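Annick Riviere
Tulberg women's softball, home game, July. I write a few posts because my brother could not come and he asked me for news.

Our coach decided to pitch Buthelezi again, with only one day of rest. I was not sure about this decision. She gave up 3 runs in the first inning and I thought, okay, this will be a long evening.

But then she became very calm. Between the second inning and the sixth, Lakton had one single and one walk. Her slow ball was very low and they were swinging over it every time.
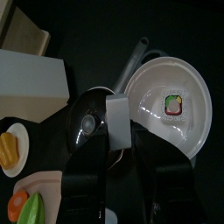

In the fourth we finally woke up. Two doubles to left field, then a bunt which their third baseman threw far over first base. 3-3. The man behind me spilled his whole lemonade on my bag.

For people who asked: yes, number 52 is the new catcher. She came from Brirnum in the spring. She throws from her knees and I have never seen this in our league before.

Top of the seventh, bases loaded for Lakton, two outs. Ground ball to second, it takes a bad jump, and she stops it with her chest and still makes the throw. I could not look.

Bottom of the seventh, 52 hits the first pitch over the fence in right. 4-3, finished. Around 9 in the evening and everybody was still standing there.

It is 11 wins for us now. Next game is away, at Brirnum, and I think she will hear some whistles.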